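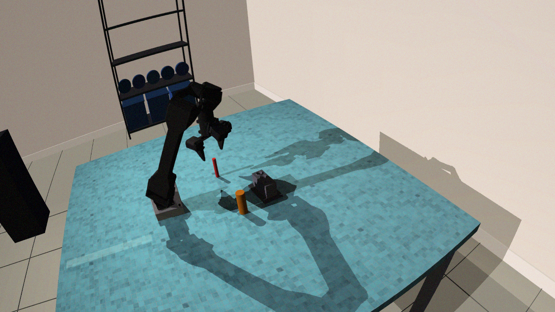 From: Kelly Peixoto
To: Fluvness rowing & paddling list
Date: September 28, 2019
Subject: Re: the Clemard put-in, parking, and the fall trip

Hi all,

Typing this between errands so forgive the mess. Marcelino's message is quoted under each bit I'm answering. If you only read one thing: upper lot at Clemard is CLOSED, don't go there, use the grange field.

Marcelino Toledo wrote:
> Is the upper lot at Clemard open again or not? Sign at the road says
> closed, but there were two trucks in there when I drove by on my way
> to work. I don't want to send people up and have them turned around
> with boats on the roof.

Closed. Called the county office this week, got a person on the second try. The culvert under the entrance road is shot and they don't want weight on it. The trucks were the crew. No date for the fix, the woman I talked to said "maybe January" and did not sound like she'd bet on it.

Grange field is fine with us parking there as long as we stay along the fence and keep out of the low corner. It's soft. Last spring my wagon sat in that corner up to the hubcaps and it took Mekel's tractor to get me out, and I'm still hearing about it. Gate has a chain looped over the post, no lock. Put the chain back even if you found it off. There are goats next door now.

From the field it's a longer carry, down the lane and over the footbridge. If you have a cart bring it. If you have a cart with the skinny hard wheels, borrow a different one, the lane is all loose stone.

> Also what are we doing about the Batista ledge? I heard the channel
> moved after the high water and river left is no good anymore.

Went down Tuesday evening to look. Solo, low water, took my time. So:

River left has a tree in it. Big one, roots upstream, branches down in the water where you'd want to go. Please do not try to thread it, I know some of you will want to.

River right goes, but it's bony. I scraped twice. The tongue is closer to the bank than it used to be, you aim at the pale rock with the crack in it and go just inside of that. Then there's an eddy on the right, smaller than the old one, room for maybe 4 boats if everybody's polite. Rest of the group waits up top until they're waved down. One at a time.

Portage is on the right too. Old path, a bit grown over, poison ivy at the top where you step out. Long pants. If you're in any doubt just walk it, it's 5 minutes with a light boat. I'm walking it with the canoe in October no matter what the level is, my shoulder is not up for a pin.

Below the ledge all the way to the Route bridge it's the same as always. Flat, slow, herons. Wind comes straight up that stretch in the afternoon so I'd like us off the water early.

> And is the level going to be OK? I looked at the dam release page and
> couldn't make sense of it.

Me neither for about a year. The number you want is the lower of the two lines, the one marked outflow. The top one is the lake and it doesn't tell you much. They had the lake at 3,556 on Thursday and I have no idea what that's measured from, don't write me about it. Outflow has been flat all week. If it stays flat we'll be scraping a bit in the first mile and fine after that. If it rains up top in the middle of the week, better. If it rains a LOT we don't go, I'll post the night before and I won't be argued with in the parking lot this time.

> Do you need help with the shuttle? I can take 2 boats on the truck
> but I've only got the one extra seat.

Yes please. What I'd like is this, tell me if it's dumb. Everyone drops boats and gear at the grange field first. Boats down to the fence, paddles INSIDE the boats not leaning on cars. Then drivers only take the cars down to the bridge and come back up with you and with me. Anybody not driving stays with the boats. Last year we had everyone piling in for the ride and came back to the dog in somebody's lunch.

Keys: the driver whose car is at the bottom carries the key in their own life jacket pocket, zipped. Not in the dry bag of a friend. You know who you are.

Couple of other things while I've got the list open.

Gear. I have a box of stuff left over from summer. One blue water shoe, left foot, a nice one. A thermos with a dent. Kids paddling gloves. A bilge pump with no handle, or maybe it's a handle that goes to somebody's pump, I can't tell. It's all coming in the car and what isn't claimed goes to the thrift store.

Cold water. I know it's warm out still. It's not warm in the river, I stuck my feet in at the ledge and they ached. Please bring a full change of clothes in something that closes, including socks, everybody forgets socks. Cotton sweatshirts are for the drive home. New people, write me off list if you don't have a fleece or a splash top, I've got spares in medium and one enormous.

Life jackets on and buckled the whole way, flat water too. Same rule as ever.

Food. Stopping at the gravel bar below the second bend for lunch, if it's still there. Didn't get that far Tuesday, light was going. Bring your own. I'll have the stove and do coffee and the instant cocoa. No cups, bring a cup.

Kids are welcome from the ledge down, put in by the old mill steps and we'll pick you up on the way thru. Not above it this year, not with that tree.

Signing up: reply to me, not the whole list. Tell me what boat, solo or tandem, if you can drive shuttle and how many boats you can carry. And a phone number that you'll have on you that morning, as there's no signal at the field but there is at the bridge.

Marcelino, can you bring the long throw rope as well? Mine has a chewed spot I don't trust. And the folding saw if you still have it. Not for the big tree, leave that to the county, just the brush at the portage.

OK I have to go get the car before they close. Will send the map with the fence line marked when I find the cable for the scanner.

Kelly

PS the road into Clemard has the new speed hump right past the church. It is not painted. Tie your boats down front and back.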